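Speaker notes: Working rules for an arm at a glass-door cooler
Session length 15 minutes, questions after. Slides advance by hand.

Slide 1 stays up while people sit down. Start when the side door closes. Say the title once, skip the agenda.

Slide 2, two views. Leave both up through the opening section.

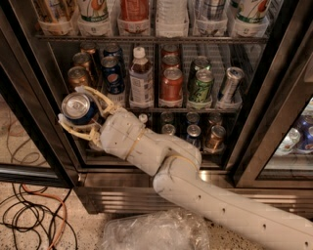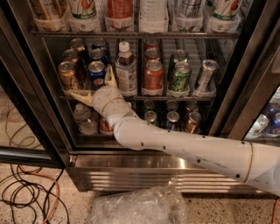
Arm at the middle shelf, both views.

Sigrún Nørgaard
Standards and Test Practice Lead, Griltix

Opening

The talk covers the rules we use when an arm works at a drinks cooler that people also use. They were written for the Gatedley site and revised in June. They are house rules. They sit under the machine safety standards your own assessor will name, and they replace none of them.

Define terms early. "Pick" means one item leaves the shelf under grip. "Place" means one item is released on the shelf and the fingers are clear of it. "Reach" means any part of the arm is past the line of the door frame. Half of the arguments in our review meetings came from people using "reach" to mean "pick."

Point at the second view for "reach." Fingers are apart, one of them beside a blue can, and the wrist is already inside. Under our definition the reach rules apply there whether or not an item is held. Then the first view: a can in the grip, out in front of the middle shelf. Pick rules apply.

Slide 3, scope

Cans and plastic bottles only. Glass is out of scope until the drop test is rewritten. One item per grip. Shelf layout is fixed for the length of a run and written on the run sheet.

Slide 4, rules before a run

Read these out, they are short.

1. Door open and held by a mechanical stop. A person holding the door is not a stop.
2. Shelf layout checked against the run sheet, left to right, front items only.
3. Floor inside the work zone clear. Cables go behind the base or under a cover. Packaging goes in the bin before power is applied.
4. Stop button tested by the person who will hold it.
5. Speed limit set and read back aloud.

On rule 3, go back to slide 2. Black cables looped on the floor at the left with an orange one among them, and a crumpled plastic bag in front of the kick plate. Both views show it. Under the June text that floor fails the check and the run does not start. Wait a moment here, people will want to look.

The older text said "reasonably clear." Atwood asked us what that meant and we had three answers in the room. The word is gone.

Slide 5, rules during a reach

No hands past the door frame. This includes straightening a can that has tipped. Stop first, retract, then straighten.

The wrist and the elbow need their own clearance figures. Most sheets I review give clearance for the fingertips and nothing else. With the arm coming in low from one side, the links pass in front of the bottom shelf while the fingers work at the middle one. Anything on the bottom shelf that stands past the front rail is in the path. Set the clearance for the widest link, measured at the joint.

Line of sight: the operator must be able to see the item being gripped and the items next to it. If the wrist hides part of a lower shelf, treat that part as unseen and do not order a pick from it in the same pose.

Slide 6, grip and release

Grip force is set per item type, from the sheet. Full cans and empty cans are separate types. Do not carry a force value over from one to the other.

After a pick, pull straight out until the item is past the front rail, then turn. Turning inside the bin catches the neighbor.

A tilted item is not a valid target. Log it as "skip, tilted" and move on.

Slide 7, logging

In the last review period we logged 1,153 attempts. Of these, 857 were complete picks under the rules. The rest were stops, skips and misses, and they are kept in the same log with the same fields. 64 were stopped by the operator. I am asked each time whether an operator stop counts against the machine. In our log it counts as a stop. It has its own column.

If asked for the split by item type: not in this talk. Jansen has the full table and can send it.

Slide 8, what we changed in June

– "Reasonably clear" removed.
– Clearance by link added to the run sheet.
– Read-back of the speed limit added.
– Door stop must be mechanical.
– Run sheet cut to one page, both sides.

Slide 9, open points

Door glass. With the door open, reflections from the next cooler can still reach the camera. We have no pass or fail number for this yet – do not offer one if pressed.

Restocking during a run. Currently banned. Atwood would like a paused state with the arm retracted and power held. Draft wording is on the handout, comments to me.

Shared floor space after hours. Moved to the next revision.

Leave slide 9 up for questions. Handouts are on the table by the door. Spare clicker battery in the front pocket of the laptop bag.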